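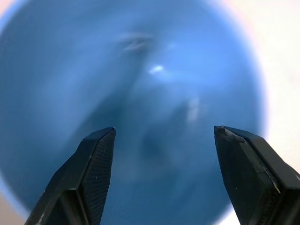

How to Compare Two Wrist Cameras Before You Pay for the Second One

By Hala Benjelloun

Every wrist camera sold for small arms comes with a demo clip, and in every demo clip the object is matte, the table is gray and the lighting was set up by someone who does it for a living. I have stopped watching them. What follows is the test I run at my own bench, most recently on the Nellano that came with our arm and a Clistach that costs a good deal more. It takes an afternoon and needs nothing you don't already have in a kitchen cupboard.

What you need

Both cameras, one bracket that fits either of them, a glossy bowl in a single color, a matte bowl of similar size, a desk lamp and a sheet of plain paper. Use the same gripper for both cameras. If you change fingers halfway through you are testing two things at once, and you will end up crediting the camera for what a fresh pad did.

Step 1: Look at the fingers

Get the fingertips in view and open the jaws all the way. Check that you can see both tips and a good part of the gap between them. Then look hard at the corners. A chipped tip or a scuffed edge changes where the finger first touches a thin rim, and plenty of "camera error" I have been shown was a worn corner. Write down which finger has the damage. Swap the pads now if you plan to swap them at all.

Wipe off the dust too. White specks on black fingers are harmless until your segmentation decides they are something.

Step 2: Find out what is in focus

Wrist cameras with fixed focus have to pick a distance. Many are set for the fingertips, so a ridged grip pad comes out crisp and the bowl behind it is a smear. That may be fine. It is not fine if your software is supposed to find the rim from up there.

Lower the arm toward the glossy bowl in steps of 60 mm and save a still at each height. Do 4 heights. For each still, ask one thing: could you draw the rim with a pencil? If you couldn't, don't expect much from an edge detector, whatever the box says.

Step 3: Chase the highlights

A shiny bowl throws back small bright spots, and a detector can mistake one for an object. Move the lamp to a new position and take the still again. A highlight will move or change shape. A stain stays put. Repeat with the matte bowl, which gives you a baseline with fewer excuses in it.

If the camera has automatic exposure, lock it for this step. The Clistach's auto mode brightened the inside of the bowl so much that the fingers went gray, and I spent an hour blaming the lamp.

Step 4: Run grasps

Now let it pick. I use the Zein controller with the speed turned down and try the rim from four sides, with each bowl and each camera. Log misses and near misses separately. A grasp that succeeds after the finger has shoved the bowl sideways goes down as a near miss, even if the vendor would count it as a win.

Step 5: Read your own notes before the spec sheet

My result was dull. The Clistach gave a cleaner rim at the two upper heights. Close in, I could not tell the two apart, and the grasp log didn't favor either one. It costs $700 more. If your approach starts high and depends on finding the rim early, that might be worth paying. Mine doesn't.

A Jurari rep told me the difference shows up with their calibration package. Perhaps it does. I asked for a loaner on Monday and will run the same steps with it, same bowls, same lamp.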